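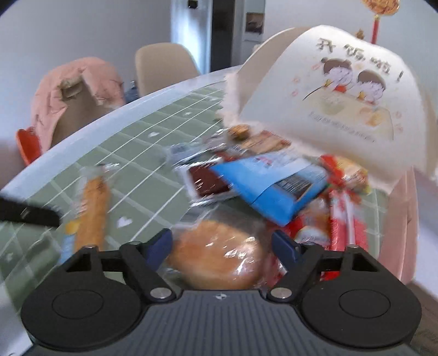
Cómo organizar la rotación de bollería y aperitivos envasados en un almacén pequeño

Compartir (11) · Comentarios (2)

El procedimiento sirve para cantinas, quioscos y comedores de empresa que guardan producto envasado a temperatura ambiente. No cubre refrigerados ni congelados, que necesitan registro de temperatura propio.

Material

Una estantería con baldas regulables, cajas apilables de frente abierto, etiquetas adhesivas removibles, un rotulador permanente de punta fina y una hoja de existencias, en papel o en el ordenador.

1. Separar por tipo de fecha

Antes de colocar nada se divide el género en dos grupos: el que lleva fecha de caducidad y el que lleva fecha de consumo preferente. El primero se retira al vencer, sin excepciones. El segundo puede conservar sus condiciones después de la fecha, pero a efectos de almacén conviene fijar una regla única y escribirla en la hoja. En la cantina de Hernano se retiran ambos el mismo día; así el turno de tarde no tiene que interpretar etiquetas.

2. Anotar la fecha en la caja exterior

La fecha impresa en cada envase suele ser pequeña y queda tapada al apilar. Se copia en una etiqueta grande, con día y mes, y se pega en el frente de la caja, nunca en la tapa. Si una caja mezcla lotes, manda la fecha más próxima.

3. Asignar las baldas

– Balda inferior: bebidas y formatos pesados.
– Baldas centrales: bollería individual y pan envasado, en una sola capa siempre que quepa. La masa blanda se deforma con el peso y las soldaduras del envoltorio pueden abrirse.
– Balda superior: patatas, galletas y otros aperitivos ligeros.

Se deja un hueco entre la última fila y la pared. La bollería no debe recibir sol directo ni quedar junto a la máquina de café: el calor favorece la condensación dentro del plástico y, con ella, el moho.

4. Cargar por detrás

El género nuevo entra por el fondo y el antiguo avanza hacia el frente. Con baldas profundas es más rápido sacar la caja completa, colocar lo nuevo detrás y devolverla a su sitio. Stuart Hollis, que montó el almacén de Wilalville, usa dos cajas por referencia: una abierta, de la que se sirve, y otra cerrada. La segunda no se abre hasta vaciar la primera.

5. Revisar los envases

En cada reposición se comprueban las soldaduras de los extremos. Un envase hinchado, perforado o pegajoso al tacto se aparta en una caja marcada como NO APTO y se apunta la referencia. En los envasados con atmósfera protectora, una bolsa más floja que las demás del mismo lote indica casi siempre una fuga.

6. Calcular el pedido

Se suma lo servido en el periodo anterior, se restan las existencias y se añade un margen. Un punto de venta que despacha 800 unidades al mes y recibe reparto semanal no necesita guardar más de un cuarto de esa cifra, más el margen. Para la bollería el margen debe ser menor que para los aperitivos secos – su vida útil es bastante más corta.

Errores frecuentes

Rellenar el hueco delantero con el producto recién llegado. Retirar el cartón exterior antes de anotar el lote, lo que complica la trazabilidad si el proveedor comunica una incidencia. Guardar los productos con frutos secos a granel encima de cajas abiertas.

Texto: Carol Furnival. Revisión: Abenezer Fikre. Actualizado en octubre.

Contacto | Aviso legal | © Sorton, cuadernos de almacén | Volver arriba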